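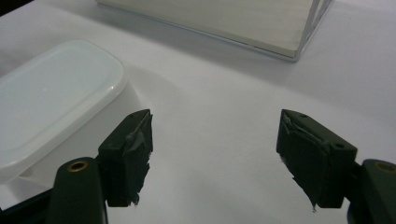 Vol. 7, p. 192

Tabletop

A tabletop is the flat, horizontal upper part of a table, carried by legs, a pedestal, a trestle or a wall bracket. The term covers both the supporting panel and any surface layer applied to it. In furniture making the two are often specified separately, as the panel determines stiffness and weight while the surface layer determines resistance to wear, heat and staining.

Construction

Solid wood tops are made from boards glued edge to edge. Wood expands and contracts across the grain with changes in humidity, so a solid top is attached to its frame with slotted screws, wooden buttons or metal clips that permit movement. A top fixed rigidly along both long sides may split in a dry season or bow in a humid one. Breadboard ends, which are narrow boards set across the grain at each end of the top, limit cupping but must also allow the main panel to move.

Panel tops use particleboard, fiberboard or plywood as a core. They change size far less than solid wood and can be cut to any outline without regard to board width. The exposed edge is covered with a glued strip, a molded profile or a solid wood lipping. Water entering at the edge is the most frequent cause of failure in particleboard tops, since the core swells and does not return to its former thickness when dry.

Stone, glass and metal tops are also common. Stone is strong in compression but weak in bending, and thin slabs are usually bonded to a backing panel. Glass tops are normally tempered, and cannot be cut or drilled after tempering.

Surface layers

High-pressure laminate is made by bonding layers of resin-treated paper under heat. A sheet applied to one face of a panel should be matched by a balancing sheet on the other - an unbalanced panel tends to warp toward one side. Low-pressure finishes are fused directly to the core and are thinner and less resistant to impact.

White and pale gray surfaces are widely used in workrooms and schools. They reflect more light than dark surfaces and make small objects easier to find, but they show pencil marks and dye stains. A matte finish reduces glare but is generally harder to clean than a gloss one.

Sizes

The height of the finished surface is set by use. Dining and writing tables are lower than standing workbenches, and allowance must be made for the thickness of the top when leg length is calculated. Bortolotti (see Sources) lists nearly 40 edge profiles in regular trade use and groups them by the tool needed to cut them.

The Martinelli pattern, named for the workshop that issued it, is an oval top in two halves with a removable center leaf. Skulter tops are round and tilt on a single hinge block for storage against a wall.

Care

Dust and grit should be removed before a surface is wiped, as particles dragged under a cloth leave fine scratches. Abrasive powders dull laminate permanently.

See also: Bench; Countertop; Desk; Trestle

Sources

Bortolotti, Cosimo. Tables and Their Parts. Retov, 2000.
Lo Presti, Ettore. "Movement in Wide Panels." Groltetti Papers, no. 40.

Last revised 2025-06-09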